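Home Order, Evening Course
Session 4 handout: Shoes, slides and the bit of floor by the door
Kagiso Mtshali, Fuster Adult Learning, November 2019
9 min read

Welcome back! We ran out of time last session right when it was getting good (the great boot debate), so these notes start with what we didn't finish and then go on to slides and other slip-on things, which I promised I'd get to and then kept pushing to the end.

Boots first, quickly. Tall boots that flop over take up twice the floor they need. Roll up a magazine and stick it down the leg, or use a pool noodle cut to length. I've tried the fancy inserts and I still go back to magazines. Short boots can live with the regular shoes. If you only wear them four months of the year, they go up high or under the bed from March on, and you put a tag on the box so you don't open three of them looking for the brown ones.

OK, slides.

I have a soft spot for slides because they're the shoes people don't think of as shoes. When I ask a class to write down every pair they own, the sneakers get listed and the good shoes get listed, and then I ask what they wear to take the trash out and there's this groan. Slides, flip-flops, clogs, the slippers with the flattened backs. They drift. One ends up under the couch and the other is out on the back step, and they don't look like clutter when you see just one of them, so you walk right past.

1. Gather

Go through the whole place with a laundry basket and pick up everything you wear on your feet that has no laces, no zipper and no buckle. Check the bathroom, the car, beside the bed, by whichever door you use the most, and the gym bag. Bring in the singles too. Especially the singles! Don't stop to wonder where the mate is yet, you'll lose half an hour that way and I speak from experience.

2. Get them off the floor to sort them

I'm a broken record on this one, I know. Sort on a table. Put down newspaper or an old sheet if the soles have been outside, or give the soles a wipe first, but get the things up to where your hands are. On the floor everybody crouches for five minutes, gets a sore back and starts making bad decisions. A pale wooden tabletop is my favorite for this because dark shoes show up so well against it, though a kitchen counter with a sheet over it or a folding table does the job too.

Leave the plant where it is, by the way. People clear off a table completely before they let themselves start, and then the clearing becomes the project. If there's a plant on one corner, work around the plant.

3. Pairs to the back, singles to the front

This is the step I want you to practice at home. As soon as you have a pair, set it at the far side of the table, the two side by side with the toes pointing the same way. A single stays close to you. That's the entire system. The back of the table fills up with finished business and what's under your nose is what still needs a decision.

Somebody asked last session whether you should sort by color first. You can, if you've got a big family and a mountain of the stuff. For most of us, it's an extra step. With three or four pairs your eye does it for you. Black ones are the exception, and if your household has several sizes of black slide then look at the sole for the size before you declare anything a match. I once sent my nephew home in one of his own and one of mine and he wore them for a week.

4. What to do about a single

Give it until the end of the month. I keep a small Skilo bin on the bottom shelf with the word ODD on it in marker, and single slides, single gloves and single socks all go in there together. When the mate shows up, you have a reunion. When the month's over you let the single go, and yes, I do mean you let it go, even if it's in nice shape.

(Two people in the spring group objected strongly to this and wanted a whole season. Fine. Pick your own date, but write it on the bin.)

5. Keep, pass on, toss

Pick up each pair and bend it. If the sole is cracked through, it's done. Look at the heel from behind at eye level, and if one side is worn down a lot lower than the other, it's done too, however comfy it is. Straps that are coming away can sometimes be glued, but be truthful with yourself about whether you'll do the gluing. I had a pair waiting on glue for two years.

Clean pairs with life in them can be passed on. Tie or rubber-band them together so they arrive as a pair. The collection table at Maluleke Hall takes them as long as they're clean, and we'll have a box in the classroom for the rest of the course.

6. Where they live afterward

Slides want to be grabbed with no hands. You're holding the trash or the dog or a wet umbrella. So anything with a lid is wrong for them, and so is anything above the knee. I like a low tray or the bottom rung of an open rack. The Dumen rack I brought in to show you is 22 inches wide, and that fits two adult pairs of slides comfortably, a third if you overlap them a little. I wouldn't put in a fourth.

Allow one pair per person by the door. The others go in the closet with the rest of the shoes. You will get pushback on this at home, and my advice is to do your own first and say nothing for a week.

If your rack sits on a wood floor, put a mat underneath. Grit collects there like you wouldn't believe.

A quick exercise for next time

Set a timer for 40 minutes. Do steps 1 through 5 with whatever you find. If you've got time left over, wipe down the tray and stop there, please don't roll on into the coat closet. Coats are Session 6 and I have opinions.

Bring a note with your answers to these:

- Where did the singles turn up?
- Which pair was the hardest to let go of, and did you?
- How far is your tray from the door, in steps?

That last one looks silly but we're going to use it. In my own apartment I moved the tray from seven steps away to two and the pile by the door stopped happening.

Odds and ends

Washing: foam and rubber slides do fine with dish soap, lukewarm water and an old toothbrush. Dry them out of direct sun. Anything leather or suede, read the label and go easy.

Money: you don't need to buy a thing for this session. A baking tray you don't bake on anymore is a perfectly good shoe tray. A student from an earlier group priced out a built-in entry bench at 2,000 dollars, and she ended up with a tray and a hook and still has the money.

The handout packet goes up to 50 pages this term so I've stopped printing the whole thing. If you want paper, ask me and I'll run off just your session.

Comments

Bettina R.
Did the gather step and found my missing slipper inside a suitcase from our last trip. The mate had already gone in the trash, of course. Starting an ODD bin today.

dlowry
Is the one-pair rule for kids too? Mine have outside slides and pool slides and they will fight me on it.

Kagiso
Kids get two if the second one lives with the swim bag. Pool slides belong with pool things!

Marisol
The wipe-the-soles part should be in bold. My tablecloth says hello.

Pete from the back row
Nine steps. Moving the tray this weekend.
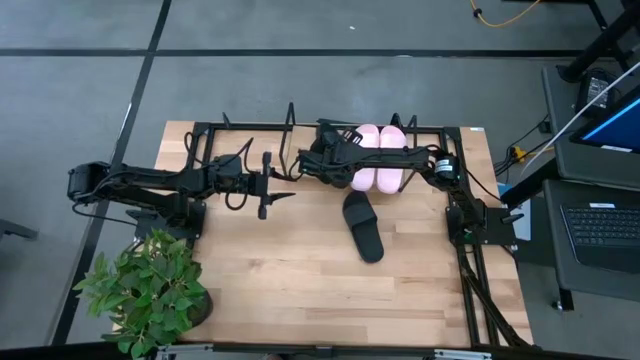 Step 3 on a butcher-block top: the two pink slides at the back, the single black one still out in front.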